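Printhorpe Play-by-Post: Frequently Asked Questions

How do I join a game?
Read the open listings, pick one game, and post a character sheet in its recruitment thread. The game master replies within 7 days. New accounts may hold one seat until their first chapter closes.

How are dice handled?
All rolls go through the Ilevano roller built into the post editor. Results are locked to the post and survive edits. Rolls made at home are not accepted.
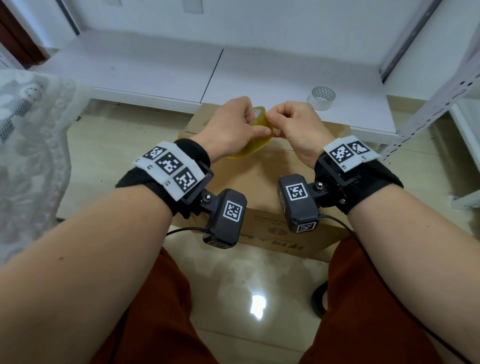 POSTING AND PACE

What is the posting rate?
One post per day is the default. A game master may set a slower rate in the first post of the thread.

What happens if I miss a turn?
After two missed turns the game master may run your character. Saves are rolled for you with the modifiers on your sheet — keep it current.

Is there a length limit?
Turn posts are capped at 500 words. Opening posts and chapter recaps are exempt.

How do I mark speech out of character?
Use double parentheses. Private messages to the game master go in a spoiler tag with the recipient's name.

RULES AND RECORDS

Which rule set applies?
Kedari, second printing, unless the listing says otherwise. The grappling table on page 118 is replaced by the house version pinned in the rules forum.

Can I move a character between games?
Yes, at the same level or lower. Magic items stay behind. Send the sheet to Gopinath Shetty for approval before the first post. 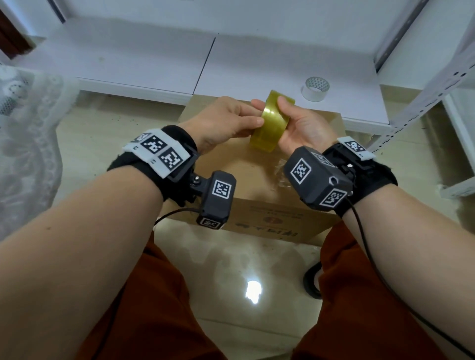 Packing tape, held over a cardboard box.

Where are finished games kept?
In the archive, which holds 291 closed threads. They are read-only. Corrections go to Sunita Abernathy by private message, with a link to the post.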